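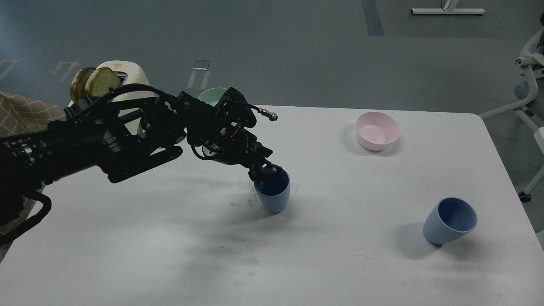

Chapter 3
Sharing the Table: Safe Practice for Benchtop Arms

Most of the rules in this chapter can be learned in an afternoon. Using them on a busy Friday with a line of people waiting for the arm takes longer, and that's the part I love teaching! Safety rules for robots have a reputation for being dry. I hope to change your mind, because every one of them is really a small story about how people and machines get in each other's way.

Chapter 2 dealt with arms behind fences. Now the fence comes down. A benchtop arm may handle cups, bowls and other household things at a height where you'd naturally put your own hands, and that changes nearly everything about how we plan a job.

Before you read on, learn these terms.

Reach envelope: every point the arm and whatever it's holding can get to. A long spoon in the gripper makes the envelope bigger.

Pinch point: any gap that can close on a finger. Look at the joints as well as the gripper.

Protective stop: a halt the controller makes by itself. It is different from an emergency stop, which a person makes.

Hand-over: the moment when control passes from program to person, or back again. 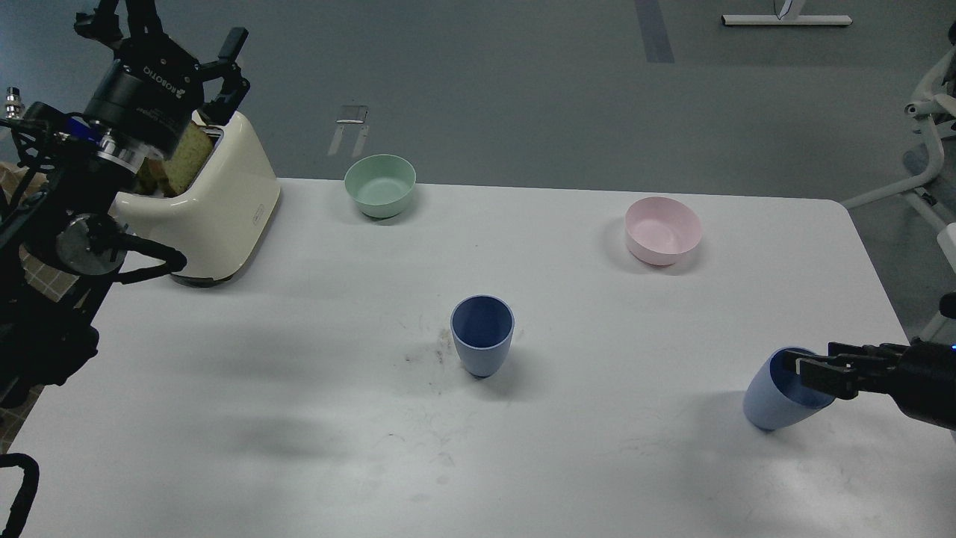
Figure 3.1 Two arms at one table. Each gripper has its own pinch points, and the envelopes must be worked out together.

Two arms double the fun and more than double the paperwork. At the Plemon teaching lab, Unnur Fogh has her students draw both envelopes on a single sheet and colour in the overlap. Anything in the coloured part gets the slower speed limit, which in her house rules is 80 millimetres a second. Outside it, 500 is allowed once the stops have been tested.

Your own site's limits will be different, and they should come from a written risk assessment for your arm, your tool and your task. Keep that assessment at the bench where people can read it, and redo it whenever the tool changes.

We start in Section 3.1 with the envelope. Bring a tape measure, a pencil and a big sheet of paper.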